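From: Jozefína Jireš
To: sundial-makers list
Subject: Re: Equation of time on a flat dial - engrave it or leave it off?

Anežka Říha wrote:

> I am laying out a horizontal dial for the garden at Plellcombe and have
> the hour lines done from the usual formula. The client wants it to "read
> like a watch." I was planning to rotate the hour lines to take care of
> the longitude and then put a correction table on the plate. My questions:
> should I fold summer time into the hour numbers as well, how fine should
> the table be, and is there any point in marking five-minute lines on a
> plate this size? The stone mason at Oravec has asked for final artwork
> before the end of August.

Anežka,

I'll take these in a slightly different order, as the answer to the third affects the other two.

1. Resolution of the plate

The sun is half a degree across, so the edge of any shadow it casts is soft. The half-degree corresponds to two minutes of time, and the fuzzy band has that width no matter how large you make the dial. A practiced reader can find the middle of the band and do better than two minutes. A visitor with a coffee in one hand will not.

What does change with size is the spacing of the lines. Near noon at your latitude the hour lines are closest together, and on a small plate the five-minute marks there end up narrower than the mason's cut. Work out the noon spacing first. If the gap between two five-minute lines is less than three widths of the V-cut, drop to ten or fifteen minutes and let people estimate the rest. I would use fifteen. On the Drisemley dial we cut fives, and after the first winter the lichen had joined most of them together between 11 and 1.

Also allow for the thickness of the gnomon. A plate gnomon has two style edges, one for the morning and one for the afternoon, and the hour lines have to be split at noon by exactly that thickness. Your draft drawing shows one common origin. If you leave it like that, everything after noon will be wrong by an amount that varies through the afternoon and that no table can fix.

2. Longitude

"Rotate the hour lines" needs care. On a horizontal dial you can't turn the finished pattern on the plate, as the lines aren't evenly spaced. You add the longitude offset to the hour angle before it goes into the formula:

tan(line angle) = sin(latitude) x tan(hour angle + offset)

Four minutes of time per degree, and watch the sign. East of the zone meridian the sun gets there early, so the sun is due south before the dial should say 12. The noon gap for the gnomon thickness stays on the true north-south line and does not move to the line labeled 12. I have seen this done wrong by people with far more experience than either of us.

For anything circular with equal divisions (an equatorial dial, or a setting ring), the plain rotation does work. I keep a small ring by the drawing board for talking people through the difference, as it's quicker than algebra.

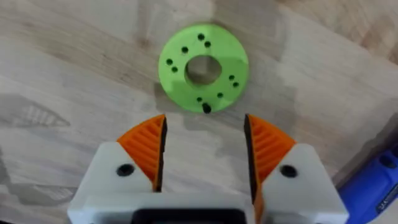

3. Equation of time

The correction runs from a little over 14 minutes one way in February to a little over 16 the other way in early November, and it passes through zero four times: mid-April, mid-June, the start of September and just before the end of December. You can't build it into straight hour lines, so the choice is a table, a graph, or an analemma on each hour line. The last requires a nodus in place of the style edge, and for your client I'd rule it out.

Given the two-minute shadow edge, a table finer than whole minutes is wasted cutting. A graph is better still. It can be read to a minute and people are less likely to use it backwards. Whichever you pick, write out "add to dial time" and "subtract from dial time" in full. Plus and minus signs on their own get read the wrong way by half the visitors, and the wrong half will write to you.

Spacing for a table: every tenth day is enough for most of the year. In December and early January the value changes by nearly 30 seconds a day, so put entries at five-day steps there. Leap years shift things by less than you can read.

4. Summer time

Leave it out of the numerals. If you must show it, use a second ring of hour numbers, smaller, inside the first. The rules for clock changes have been altered often enough that I wouldn't carve them as the primary reading in anything meant to last. Another approach is a separate small plate fixed with two screws, which can be replaced.

5. Artwork for the mason

Send outlines only, no fonts, at full size, with a printed check line of known length on the same sheet. Arkbridge once scaled one of my files to fit their paper without telling me, and only the check line showed it. Angles survive scaling but the noon gap doesn't, so the plate would have come back with a slot too narrow for the gnomon.

I have the hour-line spreadsheet with the gap and offset built in and can send it off-list. It takes latitude in decimal degrees. If you enter degrees and minutes it will give you a very plausible dial for somewhere else.

What thickness of gnomon are you using, and is it bronze or stainless? The drawing doesn't say.

Jozefína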